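Drinks table helpers wanted for Estosen

Hello! I'm putting together the team for this year's Estosen, and I need 10 people who don't mind spending an evening pouring drinks and chatting to whoever comes up to the table. If you've been before you'll know the sort of thing - long tables, loud music from the far end, lots of children, lots of thirsty people. If you haven't, it's our autumn get-together in the old seed hall at Munulness, and it runs through the last weekend of October.

I've looked after the drinks for four years now and I still love it. You see everybody. Last year we served 1191 cups over the weekend and 642 of them were orange juice, so if you were picturing yourself shaking cocktails I'm afraid you'll be let down. We do juice, squash, water, and a hot spiced apple thing from the café, Saraç, which they bring over in urns and which you won't have to make yourself.

You'd be doing one or two shifts. The early one starts at 4pm and finishes at 7, the late one goes from 7 until 10 and includes the clearing up. I'd love a few people who can do the late one, as I always end up short and then I'm the one on my knees with a mop at half past ten.
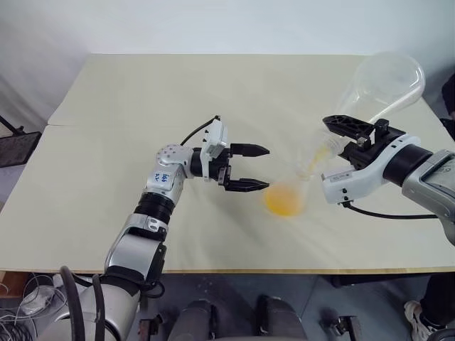

Pouring is most of the job, and I'm fussier about it than you might expect. Our jugs are heavy when they're full and the queue moves fast, so what I ask is that you keep it slow and steady, especially with the little ones' drinks. A thin stream of orange juice going into a clear plastic cup that's standing on the table, like that, is exactly the speed I'm after. Leave the cup on the table while you fill it, please, and stop a good finger's width from the top. I also like a pale surface to work on, as you spot the drips straight away and can get a cloth to them before somebody puts a sleeve in it.

The rest is easy enough. You'll be fetching juice from the cold store (it's down four steps, so tell me if that's awkward and I'll give you something else), putting out clean cups, wiping down, and pointing people towards the toilets. You will be asked about the toilets a great deal.

You don't need any experience. I'd like you to be 16 or over, all right on your feet for three hours with a break in the middle, and friendly even when the person in front of you changes their mind twice. Some Turkish or Polish would be very handy but please don't let it put you off if you haven't any. We have one high stool behind the table and I'm happy to keep it for someone who needs it.

It's paid, not much, but paid - £40 a shift, in your hand at the end of the night. You get supper from Saraç as well, and Gumo, who print our posters and banners, are doing us aprons this year in a rather loud green. You can keep yours.

There's a short get-together at the hall the week before, an hour at most, so you can see where everything lives and have a go with the jugs (we use water for that!). Do try to come if you can. If you can't, turn up half an hour early for your first shift and I'll show you round then.

To put your name down, leave a note at the counter in Saraç or use the contact form on the Estosen page. Tell me which shift you'd like, your apron size, and anything you can't eat. If you're coming with a friend and want to be on together, say so and I'll put you side by side. I'll reply to everyone by the middle of the month.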